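Érica Peixoto
@ericapeixoto

People keep asking me the same question at family lunches, so I will answer it in one thread. Can a machine set the table yet? Can it clear the table? My short answer is "a little, and slowly." The long answer is below. 1/

First, who is speaking. I worked nine years in restaurant kitchens and dining rooms, and now I write about equipment for small restaurants. I am not an engineer. I read what engineers publish and I compare it with what I remember from my feet and my back. 2/

Clearing a table looks like the easiest job in the house. We give it to the new person on the first day. But this new person already has twenty years of practice with cups. She knows that a plastic cup bends and a glass cup does not. A machine must learn this from zero. 3/

I read a report from a small group called Gumura. They recorded 3183 tries of simple table work: put the plate, move the cup, pull the cloth straight. They kept 2784 of them for training. The others were thrown away, and I would love to see those more than the good ones. 4/

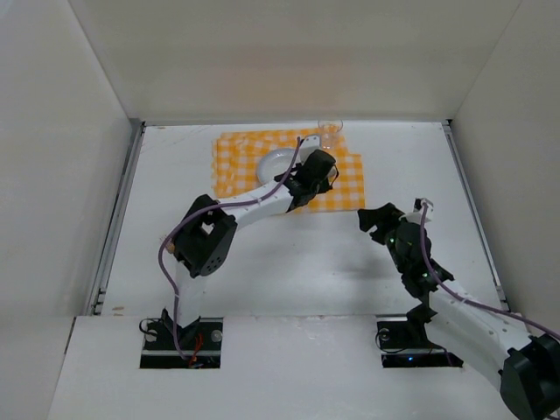 My old manager Torbjørn Myklebust used to say that a table is ready when the guest does not look at it. I think this is a good test for a machine also, and a hard one. Look at the cloth. It is yellow and white check, and the right side reaches a little further out than the left. In our dining room he would send me back to fix it, and the cloth is the part I would worry about most. The plate has one shape forever. A cloth has a new shape each time you touch it. 5/

Also the cup. It is clear plastic, standing behind the plate, on a white floor with a white wall. I have knocked over many clear cups in my life and I have two good eyes. Transparent things are known to be difficult for cameras, and every restaurant is full of them. 6/

Now about two arms. Some readers wrote me that one arm is enough and the second is only for show. I do not agree. Try to smooth a tablecloth with one hand behind your back. Try to hold a plate and wipe under it. Most table work is one hand doing and one hand keeping. 7/

The shop floor is a different story. I visited Fagundes, a family company that packs dishes for hotels. They have a machine that stacks plates, always the same plate, always from the same belt. It does 1460 plates in a shift and the workers like it very much. 8/

But when I asked if it can take a plate with a fork on it, the supervisor laughed for a long time. The fork is taken off by a person. The napkin is taken off by a person. The half potato is taken off by a person, too. 9/

So this is my rule for small owners who ask me what to buy: count how many different things arrive at the machine. If the answer is one, buy it. If the answer is "depends on the evening," wait. 10/

A seller from Mamach wrote to me in April 2023 that home table setting is "solved." I asked him for a video without cuts, with 100 tables, different cups, a child nearby. He sent me a brochure. It is a nice brochure. 11/

I do not want to sound bitter — I would be the first to buy one. My knees would send a thank-you card. And the progress is real. When I started to write on this subject, I did not expect to read about machines and soft cloth at all. 12/

Several of you asked about Histero, the dishwasher-loading one. I will see it in May and will write a separate thread. Please send me your questions before, especially if you have those tall thin glasses at home. I already have a question about wooden spoons. 13/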